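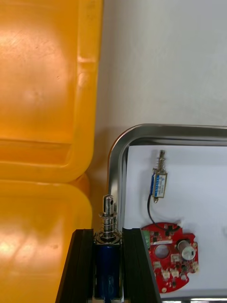

Section 4 of the hall notes covers the front-of-house lighting and the Tastus desk. Read it before you touch anything at Ravbridge, even if you've used the old board for years. Colour first, as that's what most hirers ask about. The warm wash (preset 7) should come out a deep glossy yellow going to orange, like the plastic of that big yellow container with the light on it, against a plain grey wall. If yours looks lemony, the amber channel is down. Bring it up slowly.

## 4.1 Switching on

1. House lights up. Always.
2. Dimmer rack on at the wall, left-hand switch. Wait for the fans.
3. Desk on. It takes its time – don't press anything while the screen is blank.
4. Choose **Ravbridge Main** from the show list. Not "Main old".
5. Push the grand master to full. Nothing should light yet. If something does, pull it back down and see 4.3.

**Note:** the desk asks for a code after a power cut. Code is 2000.

## 4.2 Setting a look for a recital or talk

1. Press **Preset**, then 7, then **Enter**.
2. Fader 1 is the stage wash, fader 2 the lectern, fader 3 the piano. Fader 4 does the side gallery, leave down unless there's an exhibiton on.
3. Stand someone at the lectern. Check their face from the back row, not from the desk.
4. Too pink? Hold **Colour** and turn the left wheel one click at a time.
5. White light for talks and films: set it to 4000 on the right wheel.
6. Press **Record**, then any free button on page 2. Label it with tape.

**Caution:** do not record over page 1. Those are Henrik Teuber's looks for the dance school and he has no copy.

**Caution:** lamps over the gallery get hot. Leave them alone till well after the show.

## 4.3 If it goes wrong

- One lamp out: check its fader, then its plug. Then write it in the book.
- Whole row out: breaker 17 in the rack. Reset once only. Trips again – leave it off, ring Teodor Kalinowski.
- Desk frozen: hold **Power** until the screen goes dark, start again from 4.1 step 3.
- Flicker during a dance piece: someone has left the Estier follow spot on the same circut. Move it to the Fuchs socket box, stage right.

## 4.4 Shutting down

1. Grand master down.
2. Desk off, then rack. In that order please.
3. Cover on the desk.
4. House lights last, on your way out.

Sound is section 5.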